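Let the Fleet Run Out of Things

I have been playing in shared space fleet settings for 10 years, mostly by forum post and lately over chat. In that time I have read several hundred ship pages. They tell me how many guns a ship has, who commands it and what color the stripe on the hull is. Very few of them tell me what is in the hold.

I think every fleet setting should track supplies, and that players should see the numbers. I know this is an unpopular view. When I raised it in the planning thread for the Urnier campaign, I got three replies, and two of them were jokes about spreadsheets. The third was from Igor Stępień, who ran Urnier for most of its life and who I still think is a very good game master. He wrote that people join a space game to fly and argue, and that if they wanted to do inventory they could stay at work.

He has a point. I have done inventory at work and I would not do it for fun. But the trouble with Urnier in its last year was a supply trouble, even if we did not call it that.

The premise was a fleet cut off from home with no base to go back to. The carrier Mekonnen had a crew of around 2,000 and was supposed to be worn down, short of parts and low on fuel. All the narration said so. Then a battle would start, and the Mekonnen would launch every fighter she had, fire every missile she had, and be full again by the next thread. People wrote scenes about cutting rations and then wrote birthday dinners. I did this too. My engineer complained about a shortage of coolant in January and had enough of it to flood a compartment two weeks later.

No single post was wrong. Each writer took what the scene needed. Added up, though, the shortage was only a mood, and after a while you could not make anyone afraid with it. When Igor finally ran the story where the fleet had to leave a ship behind for lack of fuel, half the players argued. They were not arguing in character either. They pointed to older threads where fuel had appeared whenever it was wanted, and asked why this time was different. He did not have an answer, and I don't think there was one.

Compare that with Osusau, a smaller game that I joined afterward. Osusau kept a list at the top of the board with 3 lines on it: fuel, food, munitions. Each was a number, and the numbers went down when a thread closed. One person updated it and it took a few minutes. That was the whole system.

It changed how people wrote. Pilots started asking for permission to fire. The ship's cook, who had been a background name, got into the middle of the plot, and a player picked him up full time. We had a long and bitter argument in the wardroom over whether to visit a station called Indine, where we could trade for food but would burn fuel getting in and out. That argument ran for 10 posts and not a shot was fired in it. It is still the thread that people from that group bring up first.

The argument worked for a simple reason. Both sides could look at the same list. A captain who said "we can't afford it" was either right or lying, and the other players could check. In Urnier, the same line would only have meant that the captain's writer did not want to go.

There are fair objections. One is that numbers bring out the worst in a certain kind of player, the one who wants to compute tonnage and correct other people's posts. I have met him. I have been him on bad nights. The cure is to keep the list short and not let it grow. Once somebody proposes tracking spare tires for the landing vehicles, say no and move on.

Another objection is that the shows and books most of us grew up on did not bother with this. Some did and some didn't, but they had a writers' room, or one author, and could decide together when the shortage mattered. A board with a dozen writers in different time zones can't do that. It needs something written down that stays put while people are asleep.

The last objection is the one I take most seriously. A number can hit zero. If it does, and the game master blinks and adds more, you are worse off than if you had never counted. So before starting, the people running the game have to decide what happens at zero and be ready to do it. In Osusau we ran out of munitions once, in the middle of a chase. The ship ran and we lost a convoy – two players lost characters they had written for a long time. One of them was angry and took a month off. She came back and played a survivor.

I would not put this on every game. If yours is about romance on a luxury liner, skip it. But if the first paragraph of your setting page says the fleet is desperate, then write down what it has left, put the list where everyone can see it, and take things off it.
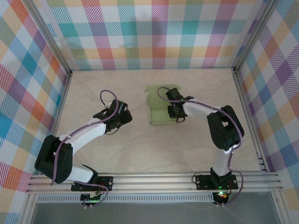 Open green box on a work surface, between two robot arms.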